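Weighing tasks in simulation: gallery
Orketti manipulation project, results pages
Compiled by Annick Hawthorne and Dong-hyun Ok. Aug 29, 2021

Introduction

The pictures on this page go with our report on training a single-arm policy in simulation for kitchen weighing tasks. The policy receives rendered images and joint positions and returns a target pose for the gripper at each control step. It is given no object coordinates. All training and all of the tests listed on this page took place in the simulator; transfer to the physical arm is covered in a separate report by Despina Softić.

The task family is called "transfer to scale". An episode begins with an item in one container and ends when the item rests in a second container on the scale platform and the gripper has opened and withdrawn. The written instruction names the item and the target. Other kitchen objects are placed on the counter as distractors and are redrawn for each episode from a fixed set of models.

We trained on 800 demonstrations, recorded by teleoperation inside the simulator by In-ho Jang and Geum-ok Chae. A further 200 were held back for checking and were not used to adjust any weights. Episodes in which the operator dropped the item and picked it up again were kept. Removing them made the policy worse at recovering from a poor grasp, and we put them back after the first round of tests.

Lighting direction, counter shade and camera height are varied within limits set out in the report. The positions of the microwave, dish rack and sink are fixed. This is a weakness of the method as it stands. A policy can learn to steer by the large fixtures and ignore the smaller objects, and we saw signs of this when the whole kitchen was mirrored.

Scoring is automatic. A trial counts as a success if the item is at rest inside the target container at the time limit and no other object has been tipped over. Contact between the gripper and the rim of a bowl is logged but not penalised. With the standard layout the success rate over the test set was 70 per cent. Most failures were grasps that closed too high on the item.

Gallery

1. Cube transfer, standard layout. The red cube is in the teal-blue bowl to the right of the scale, and the steel bowl on the platform is empty. The gripper is above the counter, in front of the sink. The small black bottle with the red cap is a distractor. 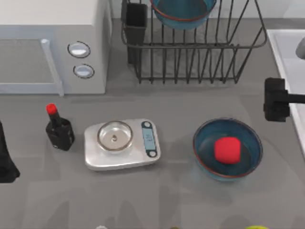

Notes on the renders

Gallery renders come from the same scene files as the trials. The scale display is not driven by the physics engine, and the policy gets no weight reading from it. Mass is read directly from the simulator when a trial is scored.

Object models and scene files are numbered as in version 2 of the set. The mirrored kitchen is stored separately and should not be mixed with the standard test set when comparing figures. Revised scene files, with movable fixtures, are planned for September. Questions about the scoring script should go to Dong-hyun Ok.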